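**Brilleo Rooms** by Fendelley
Simulated home interiors for teaching and testing household robots

If you have ever tried to teach a robot to tidy a bedroom, you will know how quickly you run out of bedrooms. You borrow a colleague's spare room, you spend a morning putting socks on the floor, and by teatime you have a handful of runs and a sore back. Brilleo Rooms grew out of mornings like that. It is a library of furnished rooms that live entirely on your computer, ready for your robot to roam about in, bump into and (we hope!) eventually put straight.

The standard pack has 80 rooms: bedrooms, kitchens, studies, hallways and a few of those awkward in-between spaces that every real house seems to have. Each one comes with its own furniture and a good scattering of ordinary belongings, drawn from a shared cupboard of 600 objects. You can swap any of them for another, move them, or leave things exactly where we put them, and most people do a bit of all three.

## What a bedroom looks like from robot height

We get asked about the bedrooms more than anything else, I think because they look simple and aren't. The floor is where most of the trouble starts. In one of our pink-walled bedrooms there is a basketball close by the desk chair, near enough to hide part of the chair's legs from view, and the chair itself is all thin bent metal tubes with a red cushion. A ball is easy enough to recognise in the middle of an open floor. Put it in front of a tangle of tubing and your robot has to work quite a bit harder to decide where one thing stops and the next begins.

The desk is a lesson of its own. A laptop stands open towards the far end with a dark mug beside it, and further along is a big mottled metal bin, standing on the desktop, that partly hides a small white item. If your robot has learned that bins belong on floors, you will find out fairly soon. The bed across the room is plainer, with a bright blue sheet and a pillow, and makes a friendly first landmark.
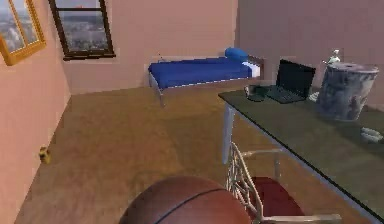 ## What comes in the pack

- The 80 furnished rooms, each with a daylight and an evening lighting setting
- The object cupboard, with sensible weights and surfaces filled in for you
- 109 written household tasks, from "bring the mug to the kitchen" up to clearing a whole floor
- A shuffle tool that moves loose objects about between runs
- A viewer for playing back what the robot's camera saw, at whatever speed you like

The tasks are written in plain sentences, and you can add your own in the same file. We keep ours short. One thing we learned early on was that a long instruction mostly tests the reader, and we wanted to test the robot.

## Which robots it works with

Models for the Stilla arm and the Heitmann wheeled base are included and set up, so you can be driving about within the hour. Other robots can be brought in from the usual description files. Do allow an afternoon for this the first time, particularly if your gripper has a lot of moving parts, and have a look at the joint limits before you blame the room.

## Prices and trying it out

A single-seat licence is £3612 a year, with updates and email support included. Teaching departments can ask us for a classroom licence, and there is a three-room trial that you are welcome to keep for as long as you need it. The next batch of rooms is due in December and will go out to everyone with a current licence.

Questions go to Arne Ruppert, who built a good many of the bedrooms himself and is always glad to hear what your robot got stuck on. Please send the playback file along with your message if you can, and tell him which room you were in.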